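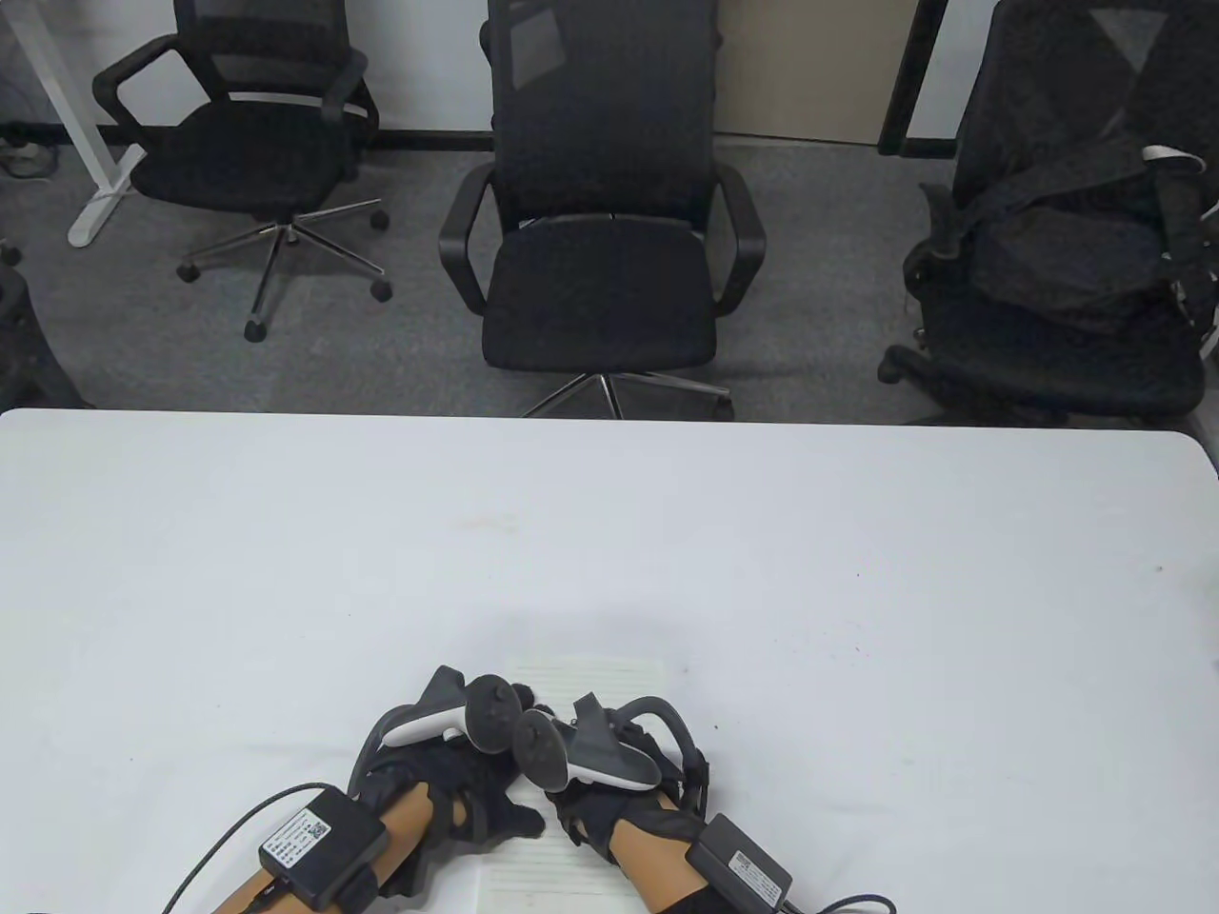

Unit 6. Budgeting for a hand teleoperation and demonstration station

Course: Planning and Purchasing for Automation
Instructor: Tarek Haddad
Handout revised 31 July 2024

Read this before the costing exercise. Bring your draft equipment list to class, on paper, with prices left blank where you don't have a quote yet.

6.1 What you are buying

A glove station gets planned as if it were one item. On the purchase order it is at least five: the gloves, the tracking, the computer, the furniture and the hours of the people who wear the gloves. Students usually price the first one well and guess at the rest.

Look at what sits on the operator. Each hand has a black glove with a mechanical frame over the back of the hand and the fingers. Each forearm carries its own control box with its own cable. Each hand also has a white VR controller with a black ring. So the gloves and the controllers go on your list as separate lines, and they may come from separate suppliers with separate warranties. Write down both warranty periods.

The table is the cheap part. A large plain white one is fine. Leave enough floor behind it for chairs and for people walking past, and plan where the cables go before the furniture arrives.

6.2 The five cost groups

Group A: Worn equipment. Gloves, control boxes, straps, liners. Ask whether left and right can be bought singly. Some sellers only quote pairs, and a broken right glove then costs you a pair.

Group B: Position tracking. Controllers or trackers, mounts, charging, any base stations the system needs. Mounts are often left off the quote. Ask for them by name.

Group C: Computing. One workstation per station, a screen, storage for recordings, and a backup copy of that storage. Software licenses go here too. Note whether the license is per seat or per year.

Group D: Room. Table, chairs, power, network, lighting, cable covers. If the room is shared, put in a lockable cabinet.

Group E: People. Operator hours, training hours, cleaning and fitting time, and the hours of whoever fixes things. For most projects this is the largest group by the end of the first year.

6.3 Fitting time

Fitting is a cost that doesn't appear on any quote. The operator puts on each glove, the straps are adjusted, the controllers are checked and the system is calibrated. The same happens again after a break if the gloves come off.

For the exercise, use these planning figures:

Scheduled session: 90 minutes
Usable recording time in that session: 59 minutes
Sessions in the pilot: 34

The difference between the first two lines goes to fitting, calibration, rest and restarts. You pay for the whole session. Divide your costs by usable time, and show the division in your worksheet.

Operators should also have a printed task sheet at the table. It costs almost nothing and it saves stopping to ask what comes next. Put the printing under Group D and move on.

6.4 Case: the Arngate pilot

Arngate packs small parts by hand and wants to know if a two-armed robot could take over one packing line. Before buying the robot, the plant manager wants a pilot in which staff demonstrate the work wearing gloves. The pilot was approved in April with a fixed sum and no reserve.

Two suppliers answered the request for quotes.

Storanari quoted a complete package: gloves, tracking, workstation and two days of training on site. Spare parts ship from overseas. Repairs are handled by exchange, and the buyer pays freight one way.

Jistham quoted gloves only, at a lower price. Tracking and computing are left to the buyer. Repairs are done at their own shop, and a loan glove is available for a fee.

Yordanov, the integrator Arngate normally uses, offered to assemble the Jistham option and support it for a year. Their support fee is $3000, billed at the start. It covers remote help and one site visit. It doesn't cover parts.

Arngate's first comparison put the Storanari package next to the Jistham gloves alone, and Jistham looked far cheaper. Once tracking, computing and the Yordanov fee were added, the gap was small, and the choice came down to repair time.

6.5 Questions to send every supplier

1. What exactly is in the box, for each hand?
2. Which glove sizes are available, and can sizes be swapped after delivery?
3. Which parts touch skin, and can they be washed or replaced?
4. Which controllers or trackers does the system support, and are the mounts included?
5. What cables are supplied, and how long are they?
6. What is the usual repair time, in working days, and what do we use meanwhile?
7. Does the software keep working when the license ends? Can we still open our recordings?
8. What file format are the recordings in?

Get the answers to 6 and 7 in writing.

6.6 Spares

Carry spares for anything that bends, rubs or gets unplugged daily: cables, straps, liners. A full spare glove is harder to justify. Compare its price with the cost of idle sessions over one repair period, then decide. Either answer can earn full marks if the arithmetic is there.

6.7 Exercise

Prepare a one-page budget for Arngate.

a) List every item in Groups A to E for both options. Mark unknown prices "TBQ" (to be quoted) and state what you assumed for each one.
b) Work out total usable recording time for the pilot.
c) Work out the cost per usable hour for each option.
d) Arngate has no reserve. Say which items you would cut or postpone to create one, and how large it should be.
e) Recommend one option in no more than a paragraph.

Keep rental in mind as a third option. If you include it, use the same five groups so that the totals can be compared.

Worksheets are handed in at the start of Unit 7. Late worksheets are accepted up to the end of that class.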